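Ticket: Spanish and French versions of annex 3 not showing in document library
Opened by: Visitación Vallejo, language services
System: Pratico (library), Brarine (translation memory)
Priority: high
Status: open, partly fixed

09:10
Annex 3 of the working languages report shows in English only. Click Español or Français and you get the English PDF again, no error. Arabic, Chinese and Russian not checked yet. Delegations were told all six would be up by this morning so please can someone look asap.

09:25
Checked the other three. Arabic fine. Russian fine. Chinese opens but the title on the landing page is in English. So 2 files wrong and one title wrong.

09:40 (helpdesk)
Can you clear your cache and try again. Also which browser.

09:52
Cleared. Same. Tried two browsers and my phone. Colleague on the French desk gets the same thing from home so its not my machine.

10:30 (helpdesk)
Files are in Pratico, all six. The language tag on the Spanish and French ones is blank, so the library falls back to English. Tags normally come across from Brarine at export. Did anyone export these by hand?

10:41
Yes. Brarine export hung at 100 per cent last night and never closed, so the French desk saved both out manually and uploaded them. Wasn't told tags would be lost. Not in the guide either, I looked.

11:15 (helpdesk)
Have put the tags in by hand. Spanish now OK from here. French still falling back. Reindex running, 2,252 records, leave it alone till its finished please.

12:05
Spanish confirmed, opens properly, accents in title correct. French still English. Footnotes in the Spanish one have lost their numbering after page 3 but I think that's a separate thing, will open a new ticket.

13:20 (helpdesk)
Reindex done. French tag had a trailing space. Removed. Try now.

13:34
French works. Thank you. Chinese title still English on the landing page.
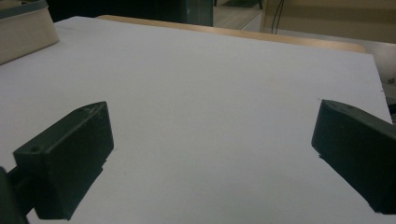
13:50 (helpdesk)
Chinese title field is empty in the record. We can't fill it in, has to come from your side. Send the approved wording in the body of an email, last time it came as a scan and we couldn't copy the characters.

14:02
Have asked the Chinese desk. Bustamante has the approved wording but is in a meeting until four. Zirketti also has a version but it's the old title, from before the January revision, so dont use that one if it gets sent to you.

16:20
Wording sent. Can you also check annexes 1 and 2 for blank tags while you're in there, same people did the uploads.

16:45 (helpdesk)
Title in. Annex 1 fine. Annex 2 French blank, fixing now. Brarine export hang passed to the supplier, keeping ticket open till they reply.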